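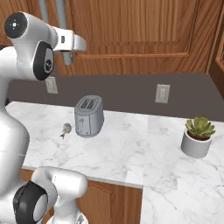
Carys Penhallow, Communications Manager, Sodia

October

Sodia opens its post planning service to small shops and sole traders

Sodia has opened Ilteck, its planning service for social media posts, to businesses with fewer than 30 staff. Until now the service has been sold only through marketing agencies, which used it on behalf of larger clients. Small firms can now sign up directly and manage their own accounts.

Ilteck lets a business write its posts in one place, set the time each one goes out and see the replies in a single list. Drafts can be shared with a colleague for checking before they are published. Posts can be moved to another day by dragging them on the calendar, and a paused campaign keeps its drafts until the owner restarts or deletes it.

The change follows a trial run with the agency Tirov, in which 157 small businesses used the service over the spring and summer. Most were independent shops, cafes and trades such as plumbing and upholstery. The most common request was for a simpler reply screen, and this has been rebuilt. Messages that ask a question are now kept apart from general comments, and a reply can be saved and used again for things like opening hours or delivery areas.

Businesses in the trial also asked for help with what to write. Sodia has added a library of about 600 post outlines, sorted by trade and by season. The outlines are starting points and need to be filled in with the firm's own details before they can be published. They were written by the copywriting team at Huttunen, who will add more each quarter.

Reports have been cut down as well. The agency version of Ilteck has 80 separate measures, and all of these stay available to agency customers. Small business accounts open on a short page showing how many people saw each post, how many replied and how many went through to the firm's website. The full set can be switched on in the account settings.

Existing agency customers do not need to do anything. Their prices, logins and saved campaigns are unchanged. An agency that wishes to hand an account over to a client can do so from the client menu, and the posting history will move across with it.

Small business accounts are paid for monthly and can be cancelled at any time. Prices and a list of supported networks are on the Sodia website. Firms that took part in the Tirov trial will keep their current accounts and will receive the new reply screen the next time they log in.

Press enquiries should be sent to the Sodia communications team. Screenshots and logo files are available on request.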